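4.2 Handling the cable bundle in the planner

The planner in Vandix treats the arm as a chain of rigid links, and this works well until the wrist goes below the rim of the bin. The cables that run along the outside of the arm then take up space that the link model does not cover. In our first tests, the planner accepted wrist poses that left no room for the cable loop between the last joints and the bin wall. We therefore added a second collision layer made of capsules. Their positions are computed from the joint angles with a small lookup table, which was filled by hand from 37 recorded arm poses.

The table stores the widest extent of the loop at each pose — its exact shape is not modeled. Between stored poses we interpolate linearly and pad the result by 8 mm. The padding was chosen by Symonenko and Zakharchenko after comparing the capsules with depth images of the arm at rest.
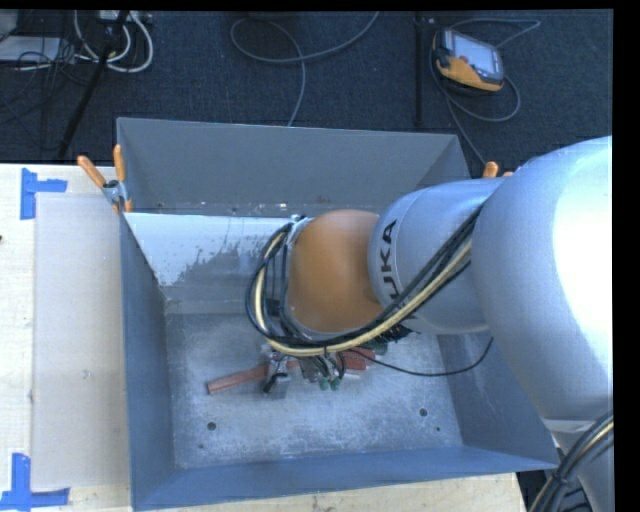
Figure 3. KUKA arm with the wrist bent down inside the metal bin. The cable loop curves around the left side of the orange-brown joint cover and partly hides the gripper assembly.

Bin geometry is handled separately. The four walls flare outward, so a box model gives away usable space near the rim. We fit one plane per wall at calibration time and keep the planes fixed for the whole session. The floor is a fifth plane.

Perception runs before each descent and stops once the wrist passes the rim, as the arm then blocks too much of the overhead view. The last object pose is held until the arm is clear. If the planner finds no path within 100 ms, it tries again with the wrist turned about the approach axis, up to 3 times, and then moves on to the next grasp candidate. Candidates are ranked by the Tarley scorer, which knows nothing about the cables. Section 4.3 describes how we feed rejected poses back to it.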